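# The Pen Goes in the Box: Lyle Haddad on Writing Rules for Robots That Learn by Watching

*January 2, 2018*
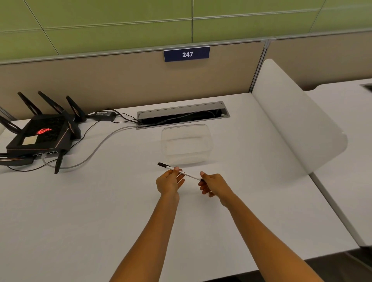 Lyle Haddad had been talking for ten minutes before I got my notebook open, and he was already on his second favorite subject, the verb "put." His first favorite is the verb "tidy," which he has banned.

"Put is wonderful," he told me. "Put has a thing and a place. Tidy has an opinion! If I ask seven people to tidy a desk I get seven different desks at the end, and then some poor machine is supposed to learn from that."

Haddad writes the practice guide at Wurkovetti, a company that records people doing small everyday jobs with their hands so that robot arms can be trained on the recordings. The guide began as a page and a half taped inside a cabinet door. The current edition has 279 numbered rules, and he can recite an alarming share of them. He's a big, quick-talking man who draws on whatever paper is closest, and by the end of our afternoon that included most of my questions.

I wanted to know how a person ends up caring this much about how a pen is picked up.

"I came from elevators," he said. He spent his first working years as an inspector's assistant, and he still talks about elevator codes the way other people talk about albums. "Somebody sat down and decided how the door should behave when your sleeve is in the way. You ride up to the dentist and you never once think about that person. I loved that. I wanted to be that person for something, and robots didn't have enough of those people yet."

**Start with the hands**

The guide's opening chapter is all about hands, and it's the one Haddad rewrites most. Rule 1 says that both hands must be in view before the task begins. Rule 2 says that an object passed from one hand to the other is held by both for a full beat before the first lets go. He made me do it with a teaspoon.

"Slower. No, you're doing it for me now, you're performing. Do it as if you were thinking of something else." I tried again. "There! Did you feel how your left hand waited? You do that all day long. The trouble starts when people know they're being recorded, and they get snappy and neat about it, and the wait disappears. Then the robot learns to let go early."

How much does that matter with a teaspoon? Very little, he agreed happily. It matters with a glass, and it matters more when the robot is handing something to a person. The people at Irkell, who build the arms that Wurkovetti's recordings are used on, asked for the two-handed beat after a run of dropped parts, and it went into the guide within the week.

"They sent me a very polite note and a box of broken plastic," he said. "I kept the box. I show it to new staff."

**Real desks, please**

Where the rules get loose, on purpose, is the setting. Early on, Wurkovetti's tasks were all recorded on one bare table under one set of lamps. Every session looked like every other session, and Haddad calls that edition of the guide "the museum."

"We had a rule against cables," he said, and put a hand over his eyes. "A rule against cables! Have you seen a desk? Every desk in the country has a cable on it. So we had arms that were terrific on our table and then somebody would set one up in an office and it would treat a power cord like the edge of the world."

The cable rule is gone. What replaced it is Rule 22, which staff call the leave-it rule. Whatever lives on the desk stays on the desk, unless it's hot, sharp, breakable near the hands, or has somebody's private information on it. Network gear stays plugged in. Chargers stay where they are. Nothing gets squared up to the edge.

I asked whether that last part was hard for people.

"It's agony for them. We're raised to straighten things before company comes. I had one woman, marvelous worker, very steady hands, and she could not walk past a crooked notebook. We talked it over and she ended up checking recordings, where that eye of hers is worth its weight in gold."

The private information part he takes very seriously, and his voice drops a notch when he gets to it. Letters, badges, screens, family photographs, anything with a name on it comes off the desk or gets turned over before recording. If something slips through, the session is pulled and the person it belongs to is told. The guide allows one working day for that. He would like it to be an hour.

**Saying what was done**

The middle of the guide, the part with "put" in it, deals with written instructions and the notes attached to each recording. I had expected it to be dull, and I was wrong. There's a whole page on "in" and "on." A pen lying across the top of an open box is on it. A pen leaning in a box with its cap sticking out is in it, and there was a long disagreement about that with Masanja, the outside group that checks Wurkovetti's notes.

"They said it has to be all the way in," Haddad said. "I said, so when you put flowers in a vase, what do you call that? They came back two days later and said, fine, vase. We call it the vase ruling. It's Rule 61."

He's fond of the Masanja people. They don't work for him and they're free to be annoying, and he thinks any company writing its own rules should pay somebody for exactly that. In February they'll go through a fresh batch of 384 recordings with the new edition beside them, marking each place where two readers took the same rule in two different ways. Haddad can't wait.

"Those marks are the best thing I get all year. A rule that two sensible people read differently is my mistake. I go and fix it. It's a great job! I get told precisely where I'm unclear, and then I have the whole spring to be clearer."

**Keep the fumbles**

If he could get other companies to copy a single page, he said, it would be the one about mistakes. A session in which someone drops the object, reaches for the wrong thing or changes their mind halfway isn't thrown out. It's kept, marked as what it is, and the person carries on and finishes the task if they safely can.

Plenty of people in the field disagree with him here. A friend at Prellau, where they only keep clean runs, has been arguing with him about it since they shared a long train ride home from a trade meeting. The friend's case is that a machine should see good work and plenty of it. Haddad grants that, and he grants that marking fumbles properly takes time and money. He still won't budge.

"Picking something up again after you drop it is a skill. You learned it as a baby and you practiced it about a million times. Why would I hide that? I want the arm to have seen somebody miss, and stop, and look, and go back in gently."

The stopping counts for a lot with him. There's a rule that anyone in the room can end a session by saying "hands," for any reason or none, and that whoever said it doesn't have to explain. New staff are asked to use it at least once on their first day, so that the word has been in their mouth before they need it. The same word stops the arms during testing, along with the big button, and the test log records who called it only if that person wants it recorded.

"People worry they'll look silly," he said. "So I call it on myself all the time. I called it last month over a sneeze."

**The next edition**

He's already cutting. The new guide will be shorter, he hopes by a third, with the rules for recording at the front and everything about storage and file naming moved to the back where "the people who love it can find it." He wants more drawings. He wants every rule to carry the date it was last argued about. And he wants a chapter on recording left-handed people doing things their own way, which the present edition covers in one sentence that he finds embarrassing.

Before I left he asked to borrow my pen, wrote two lines on the back of my parking receipt, and handed it back. He held on until I had it.

The receipt says: "Rule 140, lids. Who opens it? Ask Masanja."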